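Questions about the Drirneck Robot Club
October, by Saulius Laur

Who can join?
Any student aged 15 or over. You don't need to have written code before. If you can use a spreadsheet, you can follow the first month.

When do you meet?
After lessons, from 4 pm until the building shuts at 6. Bring a laptop if you have one. We lend out the old ones from the maths room if you don't.

What does it cost?
Nothing for the first term. After that it is £15 a year, mostly for printing and the coach to the Mägi Cup.

What is the Mägi Cup?
A contest for school teams, held in simulation. Each team gets the same kitchen and the same arm, and 400 seconds per run. The best 2 runs count, each marked out of 100.
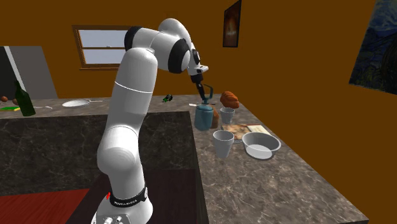
Our team is working on the kettle task this term. The arm has to pick the kettle up, move it and set it down without touching anything else. We grip it by the top handle with the fingers pointing straight down, and the bread and the white cups stay where they are on the counter. Knocking one over loses marks.

Can I practise at home?
Yes. Ask me for the Jalard login.

Recent items
Mägi Cup rules, revised
Flilleteo workshop: notes for beginners
Laptop loan form

Contact: Saulius Laur, Drirneck Robot Club | © Drirneck Robot Club | Back to top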